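Lollanura wants your old jumpers, but will not say where they go

27 Jan 2019
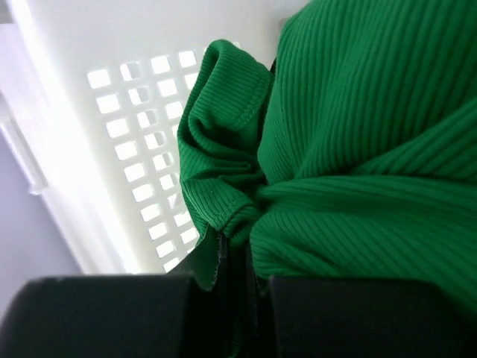
Clothes reuse scheme Lollanura says it took in 3258 knitted items over the winter, and it would like the rest of us to be impressed. Residents are asked to wash their unwanted knitwear, fold it and drop it at the collection point in the old Rutex shop by 9 in the morning.

What happens next is harder to pin down. The scheme's leaflet promises "a new life for every stitch". Asked how many garments had been worn again by anybody, a spokesman for Lender, the firm that runs the collections, gave a figure of around 600. The remainder are "in the process", he said, and he would not be drawn on what the process was.

Suqin Shen, who has handed over three bags so far, is not convinced. "I spent an evening washing and folding ribbed tops that had nothing wrong with them," she said. "I asked for a receipt and they gave me a sticker."

The leaflet also claims that ribbed knits are "the easiest fabric to rehome". No source is given. Anyone who has tried to sell a second-hand jumper online may have a view on that.

Lender says full results will be published in March. Last year's have yet to appear.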